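# Week 9: Wiping, clearing and the flat surface

Notes for the housekeeping practicals, November 2019. Bring your own cloths this time, please!

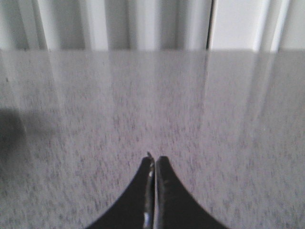 Bence Hegedűs wrote back on last week's sheet that he can never tell when a speckled surface is clean, and that at home he goes by feel with the flat of his hand and forgets about looking. Good. I do the same, and I'd like all of you to try it before we get anywhere near a spray bottle.

A gray surface with a fine fleck in it is a devil to read. Crumbs hide in it, so does salt, so does the dried edge of a coffee ring. On a plain white top you'd spot any of those from the doorway. So we're going to spend most of this session on flecked surfaces (I know, thrilling) and leave plain ones for the last few minutes.

## Before you wipe

Clear everything off first. I mean everything, including the thing you always wipe around. In the Vestcombe kitchen that was the bread bin, which I moved for the first time in months and then wished I hadn't. Put it all on a tray or a chair, not on the other end of the same counter, or you'll be shuffling stuff back and forth all afternoon.

Then get low. Bend your knees until your eyes are nearly level with the surface and look along it toward the light. Grit that was lost in the pattern from above will often throw a little shadow from down there. If your knees don't like this, a hand mirror laid flat does a pretty decent job!

## Dry pass

1. Dry cloth, folded in four.
2. Start at the far edge and pull toward you in straight strokes. Overlap each one by a hand's width.
3. Catch what comes off in your other hand, or in a dustpan held under the lip.
4. Turn to a fresh side of the cloth when the first one looks gray.

People want to go straight to wet here. I did too, for years, and all I ever made was paste.

## Damp pass

Warm water, a drop of dish soap, cloth wrung out until it stops dripping. Same strokes, same direction. For stuck spots lay the cloth over them and go do something else for 8 minutes, then come back and lift. Please don't scrape with a knife, even a butter knife. Laminate scratches, and on a flecked pattern you won't notice until the scratch has filled up with dirt.

Rinse cloth next, then a dry one to finish. Run your palm over the whole thing (Bence's method). Sticky patch? Go again on that patch only.

## For next time

- Read the Jakab handout, pages 16 to 26. Skip the bit on waxes.
- Do one surface at home with both passes and write down how long each took.
- Pairs for the Clenel visit are on the door. If you need to swap, sort it out between you and then tell me.

Cloths go in the hot wash, no fabric softener.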